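Pocket flap

A pocket flap is a piece of cloth sewn above the opening of a pocket so that it hangs down and covers it. It is one of the most cheerful small details in clothing – useful on a work jacket, dressy on a blazer, and surprisingly fun to draft and sew.

Shape

Flaps may be square, rounded or pointed. A tailor usually cuts two layers, sews them right sides together along three edges, turns the piece out and presses it flat. The lining is often cut a hair smaller, which makes the edges roll under beautifully. In her pattern book for the Nakura sewing school, Ilze Zariņš recommends a flap slightly wider than the opening, so the corners of the pocket never peek out.

Closures

Many flaps hang free, and others are held by a snap, a hook-and-loop strip or a button. The button is the classic choice, and it does wonders for plain cloth. On flat, matte black fabric even a small one shows up as a tiny light dot on the flap, a lovely bit of punctuation on an otherwise quiet garment.
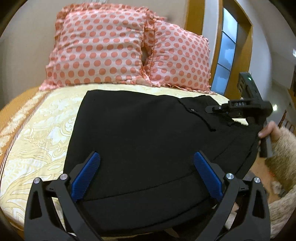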